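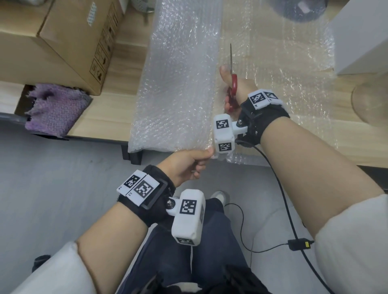 Luuk Schouten's view is that a demonstration ought to be boring, and that anyone who finds it interesting is probably doing it wrong. He wrote this in the margin of the first Setau procedure, next to the line on cutting packing material, and it has outlived most of the procedure.

Chapter 4
Rules for Recording Hand Work

Cutting a strip of bubble wrap takes no training. Writing down how it should be cut, so that 200 people produce recordings a robot can learn from, took the Setau group most of a summer and 3 drafts. The first draft told demonstrators to "behave naturally." They did. They scratched their noses, changed hands and popped the bubbles.

The second draft overcorrected. It fixed the angle of the elbows and banned talking, and the recordings that came back looked like hostage videos with scissors. Amr Zerouali, asked to review them, returned a single comment: would anyone pack a box like this?

What survived is short enough to quote in full.

4.1 Seat the wrist straps before the task and leave them alone until it ends.
4.2 Keep the printed markers clear of sleeves.
4.3 Route cables away from the blade.
4.4 Hold the sheet taut with the free hand. Cut away from that hand.
4.5 If you make a mistake, carry on and note it afterward.

Rule 4.5 causes the most argument. Many sites still delete every fumble, and then wonder why the robot has no idea what to do when the plastic slips. We return to the question in the section on the Montoya trials, where a stuck roll of tape held up a packing line until lunch.

Before reading on, try writing your own rule for putting down a pair of scissors. Keep it to one sentence.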